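»Ein Keks ist kein Frühstück«

Wer in Wutdale übernachtet, hat sich meistens verfahren oder erbt etwas. Die Wirtin der einzigen Pension am Ort weiß das und nimmt es niemandem übel. Sie hat vier Zimmer, 132 Eierbecher und eine klare Meinung zum Frühstücksbuffet.

»Das Buffet«, sagt sie und gießt Kaffee nach, ohne zu fragen, »ist die Kapitulation des Gastgebers.« Bei ihr wird gebracht, was auf den Tisch kommt. Wer um halb zehn erscheint, bekommt Brot und einen Blick.

Gelernt hat sie in einem Hotel in Mottram, zwei Jahre lang, überwiegend am Toaster. Dort habe sie Menschen gesehen, die sich zu Hause vermutlich benehmen könnten. »Drei Scheiben Lachs auf ein Croissant, und dann noch eins in die Handtasche. Für die Fahrt. Die wohnten im Nachbarort!«

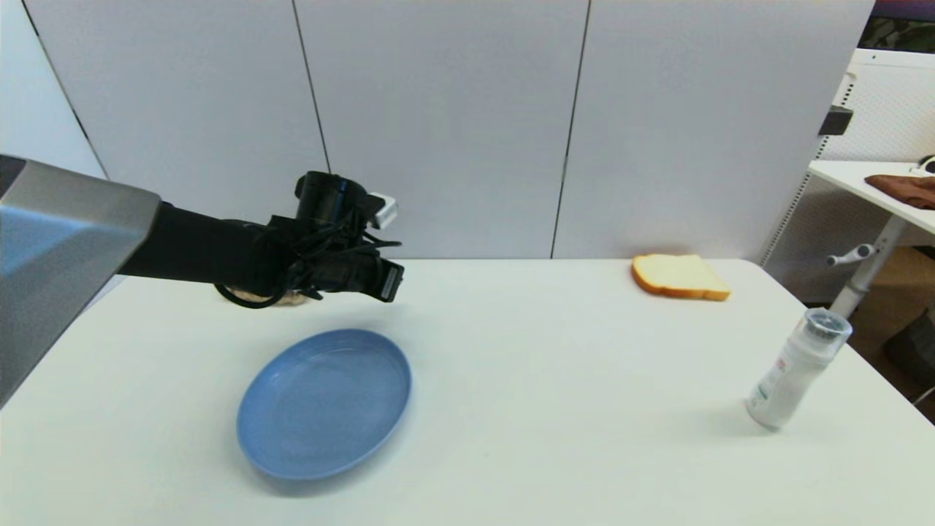 Ob sie selbst frühstücke? Sie überlegt länger, als die Frage es verdient. Früher habe sie im Stehen gegessen, meistens einen Keks, und den Gästen währenddessen erklärt, wie wichtig eine ordentliche Mahlzeit am Morgen sei. Inzwischen setzt sie sich hin. Der Keks ist geblieben.

Im Februar schließt sie für zwei Wochen und fährt nach Anville, immer ins selbe Haus. Mit Buffet. Sie räuspert sich. »Man muss die Konkurrenz ja beobachten.« Und das Croissant für die Fahrt? »Es ist eine lange Fahrt«, sagt sie und holt die Marmelade.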